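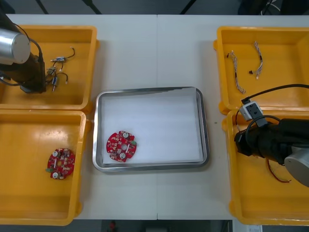 Sorting small boards and leaded parts: bins, tray, foam

I have rearranged the bench layout for small electronic parts several times over the past year, and the current version has lasted since July, so it is worth writing down. It uses four yellow plastic bins, two on the left and two on the right, with a rectangular stainless-steel tray between them. The table is white and made of two sections. The parts in question are round red circuit boards and a collection of little components with wires and connectors on them.

Most of what follows concerns containers. Some of it concerns wires.

Bins

The bins are open-topped and sold under the Stelteo name by a local warehouse supplier. I bought them as a set with lids and have never used the lids. The yellow was the only color in stock. I would have chosen gray, and I would have been wrong. Red boards and black wires both stand out against yellow, and a small silver part is easier to find on it than on gray. Clear bins are worse than either, as whatever is under the bin shows through.

I keep one kind of part per bin. Leaded components go in the top left and boards in the bottom left. I tried putting boards and leaded components together to save a bin. The wires get under the board, the board is lifted out, and the component comes up with it, hanging by its connector. I did this often enough to stop.

A bin should be mostly floor. When parts are stacked, the top one is easy to take and the rest are a tangle. My limit is a single layer with gaps. For boards this means very few per bin at a time, and the remainder wait in a drawer in their bags.

Tray

The tray is a catering item from Hedmont, a restaurant wholesaler that sells to anyone who turns up before 11 in the morning. It has raised edges, which keep a part from traveling if the tray is knocked. Its weight is 354 grams on the kitchen scale without the liner. I had been using a lighter baking sheet that slid whenever I leaned on the table.

Bare steel is a poor surface for a board. The components on the underside touch it, it is conductive, and it reflects the overhead light into your eyes. I line it with a sheet of white foam. The foam covers most of the floor of the tray and leaves some steel showing. I used to trim it for an exact fit and found that a tight sheet bows up in the middle. A slightly undersized one lies flat.

A word about foam. Plain white packing foam holds a static charge, and it is not an antistatic material whatever the seller says. I use it for scrap, for mechanical samples, and for boards I am only sorting by eye. Anything that has to work afterward goes on a dissipative mat with a grounded wrist strap. If you have only one liner, buy the dissipative kind. Acharya, the shop I get it from, sells it in sheets of 367 by 100 mm, an awkward size that needs two pieces side by side for my tray.

Handling the boards

The round red boards have a hole in the center, two white round components on opposite sides, a small green connector near the rim, and notches in the outline. Pick them up by the rim. I do not use the connector as a handle, although it is the obvious place to grab, and I do not hook anything through the center hole.

A round board has no natural orientation, so I use the green connector as the reference. When comparing two boards I turn both until the connectors point the same way, then check the white components, then work around the rim. Before I adopted this I once spent an evening convinced that two identical boards were different revisions.

Handling leaded parts

These take longer than everything else combined. The three types I deal with most are a small blue-and-silver one with thin black wires and a white connector, a grayish metallic one with short leads, and a dark one whose black wire makes a loop before reaching its white connector. The first and third will find each other in any bin.

What works for me:

Lift by the body, never by the connector.
Lay the wire down first and the body second. The wire then stays where it was put.
Leave an existing loop alone. Straightening it puts the bend at the solder joint.
Do not tape the wires. The adhesive stays on the insulation and then collects foam crumbs.

I tried small twist ties for a few weeks. They add a step at each end and their cut tips scratch things.

The seam

Two table sections meet in a seam down the middle. It is faint, and I ignored it until a washer went in. The tray now sits in the center of the table and the small loose work happens inside the tray. I considered filling the joint with a silicone strip (Sirkalero makes one in white) but the sections have to come apart when the room is needed for other purposes.

Cleaning

The tray gets a wipe with isopropyl alcohol with the foam taken out. The foam itself I replace when the surface begins to shed or when it has taken the imprint of a component. Bins are rinsed in warm water and dried completely, upside down on a towel overnight.

Still unresolved is labeling. Masking tape on the outside of a bin cannot be read from above, and tape on the floor of a bin gets covered by parts. I have ordered some clip-on tags for the rims and will add a note when they have been in use for a month.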